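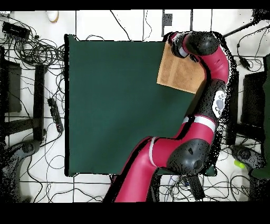 The club's red and black arm at work over the green mat.

The Skultero robotics club at Cadow has started its towel folding project for the year. There are six students in the group, and they meet on Sunday afternoons with their coach, Gwilym Sayce. The task comes from the Nurkine student challenge: pick up a cloth by one corner, fold it in half, and leave it square.
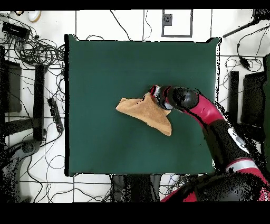

Finding a corner is the hard part. A flat towel is simple enough, but a bunched one can hide all four corners, and the arm may have to pull at a fold first and try again. The students have logged 1180 practice attempts – the goal is 2655 by the end of November.

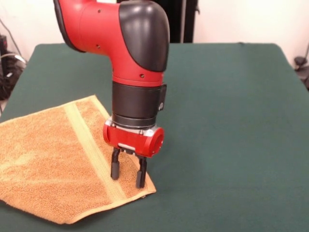
Open gripper fingers just above an orange towel.

Entry to the challenge costs $79 per team, and the Probert fund has agreed to pay it.
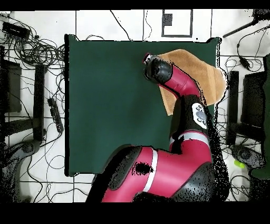 New members get a safety talk before they run the arm. They learn how to stop it, where to stand, and what each control does, including the large gray knob on the white forearm panel and the buttons above and below it. They are also shown the cables on the floor – please step over them. Students who want to join should speak to Gwilym at the next meeting. No coding experience is needed.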